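床そうじと道具の置き場所、わが家のやり方

梅雨が明けると、急に床のざらつきが気になりませんか? うちは玄関から作業場まで土足とスリッパが入り混じる家なので、夏はもう毎日が砂との戦いです(笑)。四月に床用の道具をひととおり買い替えたので、いま落ち着いているやり方を書いておきますね。

まずは乾いたまま集める

いきなり水拭きをすると、砂が泥になって目地に入ります。わたしは何年もこれをやっていました……。先にほうきかドライシートで、部屋の奥から出口へ向かって集めます。ほうきは押さえつけず、毛先がしなるかしならないかくらいの力で。強く払うと細かいほこりが舞い上がって、棚の上にまた積もるだけなんですよね。

グレーの床は汚れが見えにくい

作業場の床は薄いグレーです。汚れが目立たないからと選んだのに、目立たないせいで掃除を忘れる! 夕方、懐中電灯を床すれすれに寝かせて照らすと、砂粒の影が出てよくわかります。油っぽいところは、ぬるま湯に中性洗剤を数滴、固く絞ったぞうきんで拭いて、そのあと必ず水だけでもう一度。洗剤が残るとべたついて、次の日にはもうほこりを呼んでいます。

斑点模様の床だと、しみと模様の区別がつかなくて困ることもあります。そういうときは指でなぞってみて、ひっかかりがあればプラスチックの古いカードでそっとこそげます。金属のヘラは傷になるのでやめました。
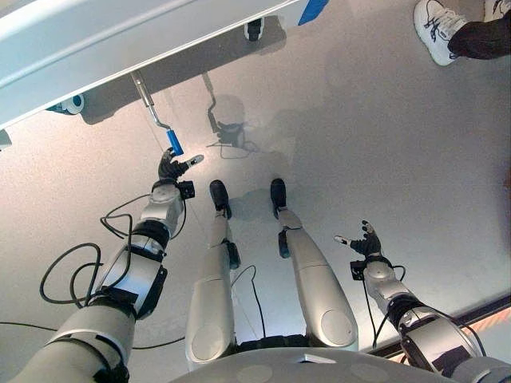
柄のある道具は吊るす

ほうきもモップも、立てかけておくと毛先に癖がつきます。壁にフックをつけて、床から少し浮かせるのがいちばん。フックはRakariの二個入りを使っています。柄に穴がない道具は、太めの輪ゴムを二重に巻いて、そこに麻ひもの輪をはさむだけで大丈夫。友人のキリアキに教わった方法で、もう二年もってます。

握るところがべたついてきたら

ゴムのグリップは、古くなると表面がねちゃっとしてきますよね。重曹を小さじ一杯、少しの水でペーストにして、布でくるくるこすって水拭き。軽いものならこれで取れます。こすっても黒い色が手につくようなら、寿命だと思って交換しています。替えのグリップは143円でした、安い!

延長コードのほこり

床そうじのついでに、コンセントまわりも。プラグを抜いてから乾いた布で拭き、余ったコードはきつく束ねず、大きめの輪にしてゆるく留めます。使うときは束ねたままにせず、全部のばしてくださいね。熱がこもると怖いので。

次は網戸の洗い方を書くつもりです。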